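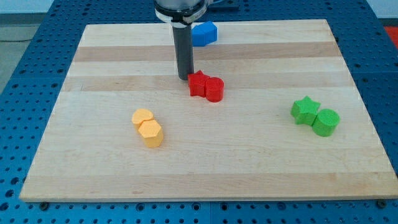

*Checked by Beathag McIver, 18/07/2025. Read by Latrice Halvorsen.*

Kitchen and store round, Savchuk Hall, ground floor. Marks used: OK, LOOK AGAIN, REPAIR. My comments are written under the point when I had something to say.

**1. Cutting boards and worktops**

- [x] Boards have no deep cuts: OK
- [ ] Boards oiled this month: LOOK AGAIN
- [x] Separate board for raw meat, with its own hook: OK

The strip boards must be washed by hand and stood on their long side to dry. I found one lying flat beside the sink with water under it. Please look at the glue lines between the strips with a good light. If a fingernail goes in, the board goes out of use the same day. The oil is on the second shelf, behind the vinegar.

**2. Knives**

- [x] Rack fixed firmly to the wall: OK
- [x] All handles tight: OK
- [ ] Knife guards in the drawer: REPAIR

The bread knife is without its guard since the spring. Latrice has asked Flikton for a new one, but they sell them only in packs.

**3. Gas and cooker**

- [x] Shut-off valve turns easily: OK
- [x] Flames blue on all rings: OK
- [ ] Label on the valve readable: LOOK AGAIN

The old label is brown from grease. I cleaned it with soap, and it became worse. A new one should be written in big letters and put a little higher, away from the pan handles.

**4. Fire**

- [x] Fire blanket in its holder: OK
- [x] Extinguisher 779, needle in the green: OK
- [ ] Extinguisher 505, way to it free: REPAIR

The folding chairs are again in front of number 505. I moved them to the corridor by the coats, but that is not a good place for them either. Who uses the hall in the evening, please put them back on the trolley.

**5. Floor and drains**

- [x] Mats lie flat: OK
- [ ] Drain cover by the back door: REPAIR

The cover rocks when one steps on the left corner. One screw is missing and the other is too short. Isarach came to measure it and will send a price. Until then the yellow cone stays there, also when it is in the way.

**6. Dry store**

- [x] Flour bins closed: OK
- [x] Nothing heavy on the top shelf: OK
- [ ] Step stool: LOOK AGAIN

The stool has lost a rubber foot. It stands straight only on the tiles. The Prilura cleaner must not be kept next to the sugar, and I have put it under the sink with its cap closed.

Points marked REPAIR go to Latrice. For the LOOK AGAIN points I will come back before the end of July, in the morning if the kitchen is free. The key is in the same box as before.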